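The Blue Bowl

The house on Gouveia Street had sold for less than she wanted, and the people from Prillton were moving in at the end of October. She had until then to empty the kitchen. Her brother had taken the table and the good knives. What was left was the sort of thing that ends up in a box marked misc.

She started at nine in the morning with the cupboard beside the stove. There were lids that fit nothing, a cake pan with a dent in it, and a stack of paper plates from a party at the lake in Skisalley. She threw out the plates and kept the pan, then changed her mind and threw out the pan too.

The bowl was behind it. It was light blue and plastic and not very deep, and their mother had used it for everything. Beans were rinsed in it. Bread dough sat in it under a towel. When one of them was sick it went on the floor next to the bed, and the next day it was back in the kitchen, scrubbed, with potatoes in it. Her brother used to refuse to eat the potatoes.

She ran the water until it came up warm and washed the bowl, though it was going in a box either way. Then she washed the other things, and when there was no more space by the sink she brought the white wire rack out and put it down on the floor.
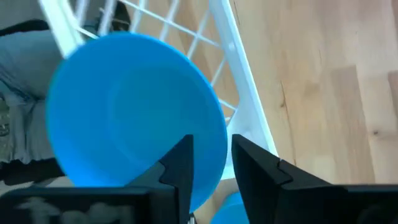
The blue bowl and the wire rack.

Her brother called around noon from Priltby to ask about the truck. It would cost 900 to have it for two days, and he thought they could do it in one if she was finished packing by the time he got there.

"Are you finished packing?" he said.

"Nearly."

"What's left?"

She looked at the floor. "Dishes," she said. "Do you want the blue bowl?"

He was quiet for a moment. She could hear a radio on his end, and somebody moving chairs.

"The sick bowl?"

"The bean bowl."

"You can't give that away," he said. "You can't give it to anybody. They'd eat out of it."

"We ate out of it."

"I didn't," he said. He asked what she was going to do with it, and she said she didn't know, and they went back to talking about the truck. The roof at his place had cost him 3000 over the summer and he was watching what he spent. She said one day would be fine.

After she hung up she packed the mugs in newspaper and wrote KITCHEN on the side of the box. She did the saucepans next. The boards creaked by the back door where they had always creaked, and she stepped over the spot without thinking about it.

By four the boxes were taped and lined up in the hall. She had left the bowl out of all of them. She carried it to the car with her coat and her purse and set it on the passenger seat - it slid at the first corner, so she pulled over and put the purse inside it to hold it down.

At home she had two bowls about that size already. She moved them to the shelf above the refrigerator, and on the way past the sink she filled the blue one with water and put the beans in to soak.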